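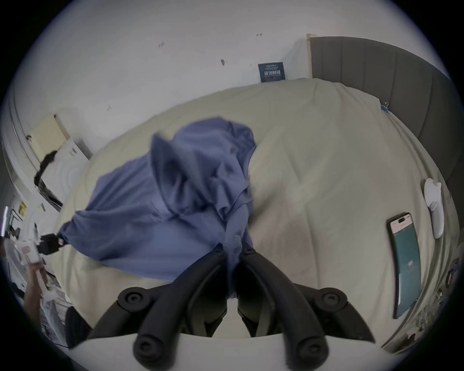
Home Notebook Tags Search Log in

Venue search, filter bug and the capacity mess
21/01/2026

OK, picking this up from where I left it before lunch. The short version is that the capacity filter on the Brerkcombe bookings site is still lying to people, and I now know why, which is a nice change!

What people see: you go to Find a hall, type 20 in the "number of people" box, and the list comes back with the little meeting rooms missing. Put in 26 and they pop back up (the same rooms!). I spent a good hour thinking it was the cache, cleared it, cleared it again, swore at it, and got the same list every time.

So, the cause. Each room has two capacity fields in Clodix, one for seated and one for standing, and the search reads whichever was saved last. If someone at the front desk edits the standing number, that one wins. Most of our rooms were touched in November when the fire limits were updated, so the site is sorting a jumble of both. And then there's a "minimum group size" that got copied over from the old system, and it hides any room where your group is too small. The meeting rooms have 26 in there. Who would ever set that? A typo for 6, I'm guessing, but I'm not changing it till I've asked.

Things I tried, in case I forget and do it all over again:

- Re-saving one room with the seated number last. Works, but only till the next edit, so no good.
- Turning off the minimum size check. Meeting rooms come back, but then the main hall (700 standing) shows up for a birthday party of eight. Kind of funny, not what we want.
- Rebuilding the search index from the admin page. Takes forever and changes nothing. Don't bother.
- Pointing the filter at the seated field only, on the test copy. This one looks right so far.

I'm going with the last one, plus a second dropdown for "seated or standing" that shows up after you pick a space type. Reto Rüegg wants it in the top row with the date and the duration, and I want it underneath, where it doesn't squash everything on a phone. We went back and forth in chat and I think I'm winning, but he hasn't seen the phone version yet. Will send him that tonight.

The map thing. Rakix stops loading pins if you zoom out too far, and the page just sits there with the spinner going. The log says 3,000 requests from one browser in a single visit, so it must be asking for every pin again each time the map moves. I put in a short wait after the last drag before it asks, and the spinner clears now. I only tried it on my own laptop. Somebody with a slower machine please have a go and write down here what you get.

Also the Stöckli room still has the wrong opening hours on its detail page (closes at noon, says the site, and the choir would like a word). The hours are right in Clodix, so the page is reading them from somewhere else. I found a second hours table with nothing but that room in it. Left it alone for now, but I took a copy before I went poking around.

To do next:

- Ask the front desk about the minimum of 26
- Phone version of the dropdown to Reto
- Find out what else reads that odd hours table
- Change the help text, it still says the filters are on the left and they moved ages ago
- Try the search with the box left blank, I keep forgetting that one

Test copy is up with the new filter on. Log in with the usual desk account and please don't book anything on it, the confirmation emails are still switched on and they do go out. Ask me how I found that out!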